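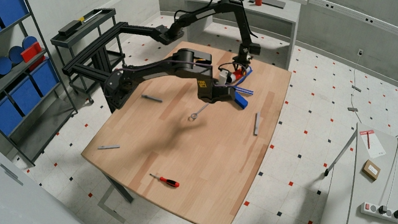

Weldu Workshop is a ready-made simulation package for two-arm manipulation. It gives you a furnished room, a bench, two arms with grippers, a set of hand tools and a library of tasks to run on them. We built it at Grivbridge after years of testing policies on a gray plane with a few cubes, and we're really pleased with how far this one has come from that. The room is a proper workshop (shelving with blue bins, a utility cart, a side table with a power strip on it, speckled tile underfoot), and the tools on the bench throw soft shadows across striped wood that a vision model has to cope with. A ring-ended wrench lying under a black wrist is a hard thing to pick out, and we wanted plenty of moments like that!

What you get

The current release is Workshop 3, out June 2024. It contains:

One complete room, with every furnishing as a separate asset you can move, hide or swap
The two-arm bench, with the arms mounted on a metal-profile frame at one side of the table
28 tasks, each with a start state, a success check and a plain-text instruction
300 teleoperated demonstrations, recorded in the same room with the same arms
Fixed room views and close bench views, all adjustable
Scripts for changing lighting, table finish and tool placement between episodes

Set aside around 70 GB of disk space for the full install. The demonstrations take up most of that, and you can leave them out and fetch them later.

The tasks

Most of the library is hand-tool work. Some of it is simple: pick up a screwdriver, turn a wrench to face the other way, line up metal bars. Those are good for checking that your controller is talking to the simulator properly, and they run fast enough that you can break things and try again over a coffee.

The caulking gun group is the part we like best. A gun is an awkward object – long rails, an open cradle, a thin rod sticking out the back, a trigger that catches on everything – and a tube has to go into it at the right angle. Getting that done takes both arms, one steadying the gun and the other bringing the tube, and there are a lot of ways to go wrong. Mabli Meredith modeled the gun from one she keeps at home, and she spent most of January getting the plunger to slide without jamming. It slides beautifully now. You can run the group as one long task or start from any of the saved states along the way, so a policy that's good at grasping and hopeless at inserting can still get useful practice.

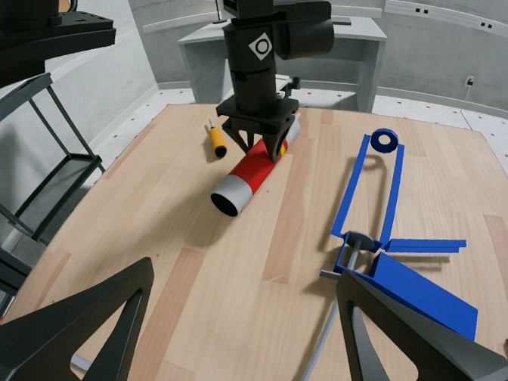
Gripper fingers astride the tube, with the blue caulking gun to the right and a second pair of fingers in the foreground.

Contact and grip

The gripper fingers are open frames with blunt tips, and the contact model follows their real outline, gaps included. Thin objects can slip into an opening and hang there, which took us a while to get used to and which we've grown fond of. Friction is set per material and lives in one readable file. If your hardware has rubber pads, raise the fingertip value and rerun the grip check that comes with the install.

Cables are simulated as loose chains by default. They sway and settle as the arms move, and they do cost you some speed. Turn them off for training runs if you need the frames, then put them back for evaluation (please do put them back, they cover up more of the bench than you'd think).

Views

Each episode can be saved from as many viewpoints as you like. The room views look down on the whole bench from a distance and keep the furniture in the background. The close views sit low over the wood, where fingers fill a good part of the picture and the grain shows. All of them are synced to the same clock, so you can line up a room view and a close view step for step without any extra work on your side. Depth and part labels come out alongside color if you switch them on in the recorder.
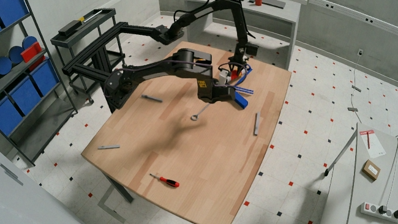
Room view of the bench: both grippers close together over the parts, wrench and screwdriver on the wood.

Setup

Install the package, point it at your asset folder and run the hello script. It loads the room, moves both arms to a rest pose and writes one short clip. If the clip plays, you're ready to go. Windows and Linux are both supported, and you'll want a decent graphics card for the shadows.

Iestyn Ruddock wrote the setup guide and has kept it short. His section on mapping your own arm onto the bench is worth reading even if you plan to use ours, mostly for the notes on base height.

Works with

Usine task files, version 2 and later (import and export)
Vostdale teleoperation handles, plug in and go
Any controller that can send joint targets or gripper poses over a socket

Known issues

The caulking gun trigger can snag on a finger opening if you release it while the wrist is turning. Resetting the episode clears it.
Tool shadows flicker slightly at the lowest quality setting.
Moving the utility cart while an episode is recording will shift its contents. Move it first, then record.

Licenses

Research and teaching licenses cover a whole lab, with no limit on machines. Company licenses are per team. Both include updates to Workshop 3 and access to the task forum, where people have already been posting new tool layouts. Write to the Grivbridge desk through the contact form if you'd like to try the room and the first few tasks before deciding.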